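Re: [cell-upkeep] Washer cell: lid not found after cleaning
06/03/2020
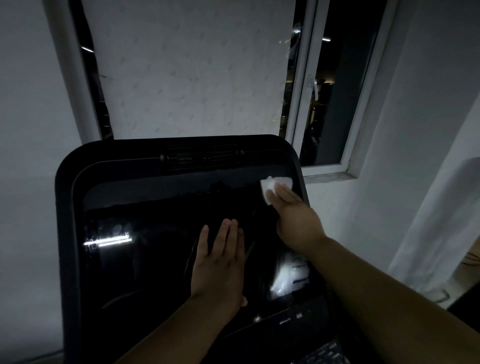

Following up on the lid problem from the thread below. I had the same fault on our washer cell at Dirnis and it took me most of a week to get to the bottom of it, so I'm writing down what we do now.

Our setup is close to yours. One arm on a Kamell base, wrist camera, black top loader with a glass lid, and the arm has to find the lid, open it, load, close it and press start. We run the Romby software, one version behind the current one.

First, the glass. A glossy black lid is a bad target for a depth camera at the best of times. With finger marks on it, ours gave back patches of false depth, and the patches moved when the arm moved. We wipe it at the start of each shift with a dry tissue. One hand goes flat on the lid so it doesn't rattle against the latch, and the other does the wiping, starting in the far right corner and working toward the front. No spray. Spray left a film on ours that looked fine to the eye and was worse for the camera than the finger marks were. If the glass is really greasy, use a cloth with a little plain water, then go over it dry.

Don't forget the place where your own flat hand was. I did that for two days and had a nice handprint right in the middle of the search area.

Second, the light. You say it fails more in the evening. So did ours. The overhead lamps show up in the glass as bright streaks, and once it is dark outside there is nothing to even them out. Putting a panel in front of part of the window helped in the daytime and did nothing at night. What helped at night was moving the look pose. We had the camera nearly straight above the lid. We tilted it 18 degrees toward the hinge side and the worst streak moved off the front edge, where the finder looks for the line between the glass and the rim. You will have to try a few angles, it depends on where your lamps are.

Third, the finder settings. Don't let it fit the plane to the glass at all. Mask the glass out and fit to the rim. In Romby that is under Surfaces, Exclude Region. Draw the region a bit bigger than the glass so it takes in the inner lip. After that, set the minimum rim points. The default was too high for us once the glass was gone, and the fit would time out with code 129, which I think is the same one you are getting. I brought it down in small steps until it stopped timing out and then left it alone.

Then redo the taught lid pose. This is the step I skipped the first time. The old pose was taught with the glass included in the fit, so it was off in height and the gripper came down too hard on the handle edge. Teach it again with the lid clean and closed and the machine pushed back to its marks on the floor. Save it under a new name in case you want to go back.

For checking, I run the find routine 5 times in a row without opening anything and compare the heights in the log. If they are within some 3 mm of each other I let it go on to the open test. If they are not, I wipe the glass again before touching any settings.

One more thing to look at is the cable at the wrist. Ours had a slightly loose camera plug, and it dropped depth images in a way that looked a lot like the lid fault. Seat the plug, tighten both screws, and run the arm through its full swing with the live view open. Any blank images and I'd swap the cable.

I have not tried matte film on the lid. Lebrun sells one cut to size, but our lid has printed markings along the front edge and I need to be able to read them. If anyone on the list has used it I'd like to know whether it stays down near the hinge.

I can send my exclude region file if you want it. It won't fit your lid but it shows the layout.

> Hello all,
>
> We have a top loader cell that worked well from September until a
> few weeks ago. Now the arm stops at the look pose and the finder
> times out with code 129. It is worse after we clean the machine and
> worse in the evening. We use the glass spray from the supply closet
> and paper towels. Camera calibration was redone and passes. The lid
> pose has not been changed since the cell was put in.
>
> If I lay a sheet of paper on the lid it finds it every time, but then
> of course the paper falls in when it opens.
>
> Has anyone had this? Is it the camera or the settings?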